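Ticket: lid step stops, cell 2
Opened by: Genalyn Cruzado, Rengifo kitchen line
Status: open, June 2022

Since the Vindis update in May, the program stops at the lid step and waits for a person to confirm. Before, I checked the cell 2 times in a shift. Now I must stay at the desk, and my packing work goes to the others. The stop came again after 40 cycles. The gripper has the glass lid by the knob, over the dark navy pot.
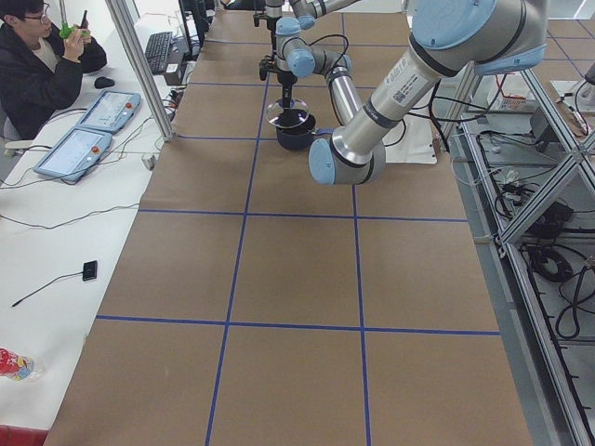
Can we turn off the confirmation ourselves?
Please wait for Doltby. The setting is locked for operators, and only their service login can change it.

Update: Doltby asked us to lower the speed for the lid step. I did this, and the next stop came after some 600 cycles. It is better, but the night shift still has one person less for packing. I also want to report on the step where a gripper points down into the saucepan. 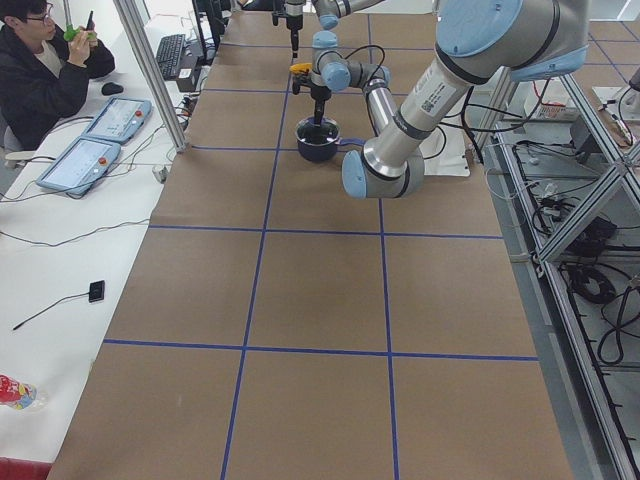
Who will confirm the stops during breaks?
The shift lead takes over the desk. Training for this needs 7 days, so please send the names soon.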